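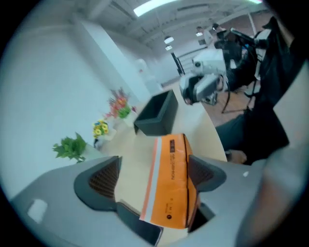
Tươi Tăng asked straight off why the lock booking fee went up again when the Orarero lost her slot twice in July. Said the shippers won't wear it a second time. Nothing in the notice about refunds.

Agreed to take it up with the port authority. Letter to go out before next meeting, Tươi to draft.

**Apologies:** Clindix rep (running late, never made it). Hoàng dialled in, line bad.

## 1. Last minutes

Taken as read. One fix, item 4 said "berth 3 closed", should be berth 4.

## 2. Traffic

- 104 transits for the month, down a bit. Grain mostly.
- 972 containers through the Volarden terminal, roughly level with last month
- Draught limit still in force at the upper lock. No word on when it lifts. Hoàng loading light on every run and not happy, wants a published forecast, even a rough one
- Pilot roster: two short. Night transits bunching up behind the 2200 slot. Asked if day pilots could be offered the late shift. Harbour office to reply in writting
- Tug standby charges queried again. Clindix invoices don't match the log, three of them. Hold payment til sorted
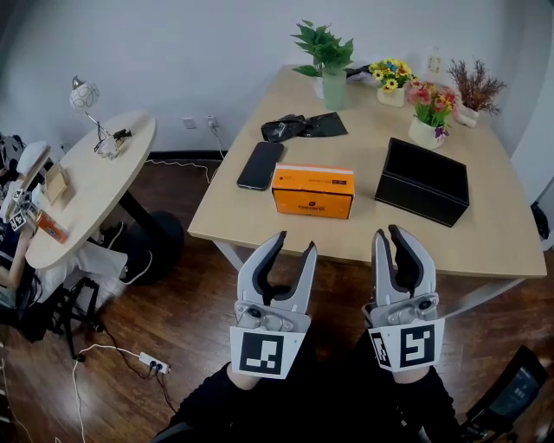

## 3. Dredging

Contractor wants the east approach for four nights. Objection from Volarden, clashes with their feeder service. Long discussion. Moved to offer alternate nights instead, carried, Hoàng abstained (or line dropped, to be checked).

Spoil ground permit still with the ministry.

## 4. Other business

Mooring lines at the lay-by berth badly chafed, skippers to use own lines for now. Radio channel change, see notice on the board. Tươi asked that the slot list go out by 5 pm the day before, as it used too. Harbour office will try.

Closed 11.40 am. Next one same room, time to be advised.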